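Workshop Tips: Comparing Hand-Held Grippers Before You Commit

Issued by the Grekard Equipment Advice Desk
Prepared by Abena Abugri
19 August 2026

Members who borrow hand-held grippers from the Flenness workshop often ask how to judge one model against another. The following tips apply to any pair of units and require no special instruments.

Begin with an ordinary task. Moving a light stand, hanging a small tray and picking up a bottle will show more about a gripper than squeezing a foam block at the bench. Choose two tasks and keep to them for every unit under review.

Hold one unit in each hand and change sides halfway through. A grip that suits the right hand may tire the left, and the difference is easily mistaken for a fault in the device.

Check the marker cubes before each trial. The printed faces should be clean, flat and free of tape. Wipe them with a dry cloth; household glass cleaner may lift the ink. A cube that turns under light finger pressure should be tightened and the trial started again.

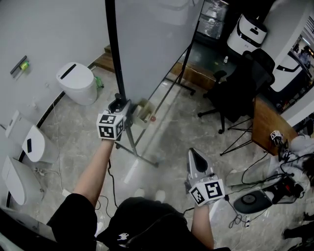 Marker cubes on both grippers, with the left-hand unit held against the pole of a board stand.

Poles deserve a test of their own. Approach at chest height, close slowly, and note whether the tips meet the surface evenly. Repeat the approach 4 times with each unit. Painted poles should be inspected afterward for scuffs, and the tips for any paint they have picked up.

Route cables along the underside of the forearm and leave enough slack for a full reach. A soft strap near the elbow is sufficient. Cables on the floor should be gathered to one side of the walking area, and power strips placed where they will not be stepped on.

Record results on the Atinga comparison sheet, form 1094, while the trial is still fresh. Enter the unit, the hand, the object and the outcome. Remarks such as "felt better" should be accompanied by a reason, for example trigger travel or weight toward the tip.

Spare units may be rested on a desk with the cube facing up. They should not be stored on the cube or hung by the cable.

Replacement tips and straps are kept at the Trunthorpe counter. The sheet will be revised in September, and suggested changes may be left there in writing.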